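To: Holtgate Shared Kitchen list
Subject: Re: Plastic tableware for the Prustside hall

The Brolley office wrote:
> Could the list confirm whether the colored plastic
> bowls and plates may be used at the May lunch, and
> whether the tables will be covered?

The colored tableware is approved for the lunch. Tables will be covered in dark green cloth, as at Poduval. Plates and bowls should be returned to the pantry in 2 crates, sorted by size, before 4 p.m. Small cups are to be packed separately. Requests for additional pieces should be sent to this list.

Holtgate Kitchen Office

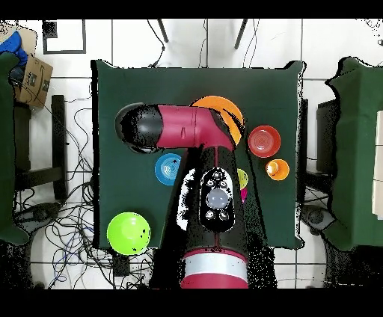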